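Replacing the Filter and Sealing the Return Duct

Owners of forced-air systems are advised to inspect the return side before the heating season begins. Our household completed this work in August, and the findings are recorded here for readers with similar equipment. 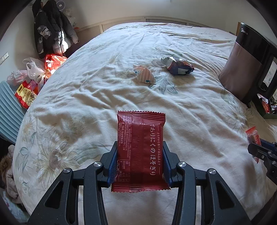

Filter Selection

The previous filter was a one-inch Kova panel. It was replaced with a deeper Jetska model, which required a new cabinet beside the blower. The Van Dusen catalog lists 58 cabinet sizes, and careful measurement is recommended before ordering.

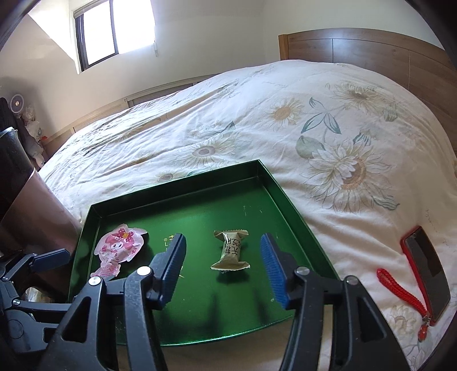 The cabinet must be installed with the airflow arrow facing the furnace. Ours was delivered with the arrow on the underside - a detail the printed instructions omit.

Duct Sealing

All accessible joints were cleaned and coated with Mender water-based mastic. Two coats were applied at the plenum. Cloth tape was removed wherever it had been used.

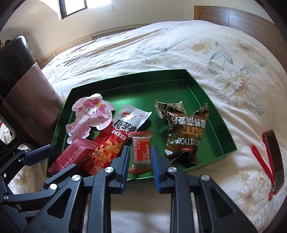
Snack packets and a green tray on the sunflower duvet.

The furnace hour meter read 1,403 when the cabinet was fitted, and that figure has been written on the access door.
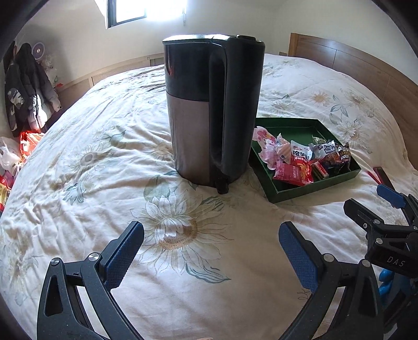 Upstairs bedrooms now receive noticeably stronger airflow. The filter will be examined again in November, and the blower compartment will be vacuumed at the same time.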